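4. Experimental Setup and Failure Analysis

4.1 Task definition

The question behind this section is a narrow one: given a fixed arm, a parallel gripper and a policy trained on demonstrations, how far is a machine from doing the sorting step of kitchen cleanup without a person standing next to it? Sorting was chosen over wiping, pouring and cutting for the simple reason that its outcome can be scored from the final state of the table. An item is in the dish it belongs in or it is not. The scoring rule leaves no room for partial credit, and two raters working separately seldom disagreed.

We refer to the task as Druso throughout. In Druso the arm must move food-shaped items between serving dishes according to kind. The start state is drawn from a list fixed before data collection. The operator may not touch the table once an episode has started, except to end it. An episode is closed when the policy issues its stop action, when the time limit runs out, or when the arm controller reports a torque fault.

The training set, Breria, holds 3,000 teleoperated episodes recorded by two operators. A further 500 episodes were set aside before any training and were used only for model selection. Policy evaluation was done on hardware. We ran 1,000 trials in total, divided evenly between the baseline and the proposed policy, Negi. All trials used the same gripper fingers. Finger pads were replaced when visibly worn, and the replacement was logged, but we did not treat pad wear as a variable. In hindsight this was a mistake, and we return to it in Section 4.4.

4.2 Dishes and objects

Earlier versions of the task used opaque plastic bins with straight walls. Success in those bins was high enough that the difference between policies could not be measured, and the bins did not resemble anything a household would put on a table. They were replaced with ribbed glass dishes. Glass has two effects that matter here. It returns specular highlights that move with the wrist camera, and it passes enough light that the color of the dish contaminates the color of whatever rests in it. Depth readings over the dish floor were unreliable at close range and were not used by either policy. The dishes were used in the condition in which they came to the table and were not cleaned between trials, on the view that a household machine will not be given clean dishes to work with.

The last part of the approach is the hardest to observe. Once the fingers straddle the item, the head camera sees mostly gripper, and the policy has to rely on the wrist view for its final correction (Figure 3).

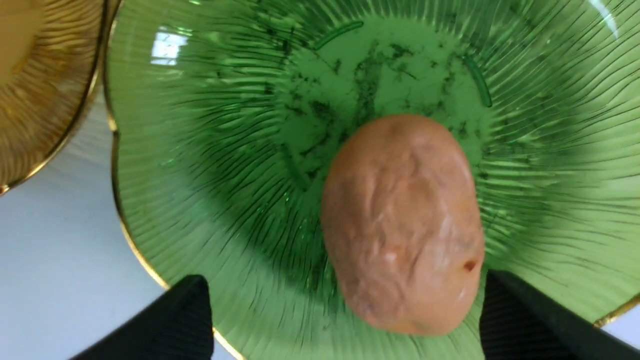 Figure 3. Wrist view with the fingers open on either side of the item. The highlights on the ribbed glass and the dark residue on the dish floor fall in the same image region as the item's upper boundary.

Two properties of this view are worth stating because they drove later design choices. First, the item's boundary is well separated from the green floor in hue, so a simple color threshold will find it most of the time. Second, the threshold fails in a structured way. Marks on the dish floor and reflections on the glass produce candidate regions near the item, and a segmentation step that merges them shifts the estimated center away from the true one. The baseline, which computes a grasp point from the segmented region, inherits that shift directly. Negi takes the wrist image without segmentation and regresses a finger displacement, and is affected less. It is still affected.

The position of the item within the jaw opening is a separate matter. A small lateral offset is harmless on a flat table, where the first finger to touch pushes the item toward the other. In a dish with sloping walls the same push can send the item up the slope, and it may then roll back after the fingers have closed on nothing. We call this a late miss. Late misses account for the largest share of failed grasps in both policies, and they are almost absent in the data recorded with the flat-bottomed bins.

4.3 Hardware and procedure

The arm is mounted at the edge of the table and works over a white top against a white wall. This is an easy background, and we do not claim that the results carry over to a patterned tablecloth or a crowded counter. Lighting was overhead and was not controlled beyond keeping the window blind in one position. Both policies receive the wrist image, the head image and the joint state. Commands are issued as end-effector displacements and tracked by the arm's own controller. The gripper is commanded by width, with a force cap that was set once and left alone.

Trials were run in blocks. At the start of each block the operator placed the dishes by hand against marks in an overlay on the monitor, so no marks were needed on the table itself. The order of policies within a block was randomized, and the operator was not told which policy was active. In practice the two are easy to tell apart by their motion -- the baseline pauses before descending and Negi does not -- so the blinding should be regarded as partial. Scoring was done afterward from the head camera recording by a person who had not run the block.

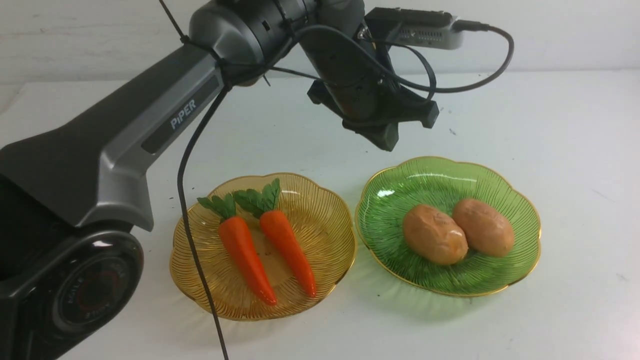
Start states in Druso fall into three groups, which we label sorted, swapped and mixed. The sorted group is the least interesting for manipulation and the most useful for judging whether a policy has learned the rule or only the motion. With both toy carrots already in the amber dish and both toy potatoes in the green one, the correct behavior is to do nothing and issue the stop action. The baseline has an explicit rule for this and seldom moves. Negi, trained on demonstrations in which something was nearly always out of place, often reached for an item anyway and set it down again in the same dish. Such a trial scores as a success under our rule, since the final state is correct, but it would not be accepted as competent work in a kitchen. We therefore report unneeded motion as its own column in Table 2. The group also exposes a difference between object shapes. Carrots that lie nearly parallel, with their leaves overlapping, present the gripper with two bodies that move as one when the tops are caught, and the policy has no means of knowing that it has lifted both until the arm is clear of the dish. Potatoes that touch are separable by a finger, provided that the finger is lowered at the point of contact.

A practical limit appeared early and was never fully removed. The camera and gripper cables run along the outside of the arm, and in some postures a cable hangs in front of the work area as seen from the head camera. We considered rerouting the cables and decided against it, partly because the training data had been recorded with them in place and partly because any arm cheap enough for home use is likely to have the same problem. Masking the cable in the head image gave no measurable benefit. Adding small random changes to cable position during training, by compositing, gave a slight benefit on swapped starts and none on mixed starts.

4.4 Failure modes

Failures were assigned to one of five classes by two of the authors, with disagreements settled by viewing the recording together. The classes are late miss, double lift, drop in transit, wrong destination and controller fault. Wrong destination was rare for both policies. This supports the view, put forward in our workshop note last December, that recognizing household items is no longer the limiting step for tasks of this size. The limiting step is the last short stretch of travel and the closing of the fingers.

Double lifts occurred with carrots only. Negi recovered from a share of them by lowering both items and trying again, a behavior present in the demonstrations of one operator and missing from those of the other. We did not expect so small a source to have an effect. When that operator's episodes were removed and the policy was retrained, the recovery behavior was lost.

Drops in transit rose toward the end of long blocks for both policies. The pad replacement log shows that most of the affected trials fell shortly before a replacement. We did not record grip force at a rate that would let us separate pad wear from other causes, such as drift in the width command, and the effect should be taken as suggestive only. A repeat with scheduled replacement is planned under the Wovura protocol.

Controller faults followed contact between a finger and the rim of a dish. The rims are raised and scalloped, and a finger that comes down on one can tip the dish or load the wrist beyond its limit. The baseline avoids rims by a fixed margin and pays for it by refusing grasps near the dish wall. Negi has no margin and makes contact more often, usually without a fault. Neither behavior is satisfactory. A person doing the same job touches the rim freely and uses the contact to steady the hand, and nothing in our command interface allows for that.

4.5 Reading of the results

A person clears a table of this kind in a few seconds and does not think about it. Both policies are slower by a wide margin, even when no retry is needed. Speed was not an objective, and the arm was run below its rated velocity for the safety of the operator, so we make no direct comparison. The more relevant measure for home use is the number of consecutive trials completed without a person stepping in, since a machine that must be watched saves no labor. On that measure Negi improves on the baseline for swapped and mixed starts and does worse on sorted starts once unneeded motion is counted against it.

The toy items are rigid enough to tolerate a poor grasp. Real produce varies in mass and surface, and cut or cooked food would require a different gripper. We regard Druso as a lower bound on the difficulty of the sorting step, and the failure counts in Table 3 should be read with that in mind.

Acknowledgments

Prasanna Barua maintained the teleoperation software and wrote the overlay tool used to place the dishes. Nuwan Dissanayake scored the evaluation recordings.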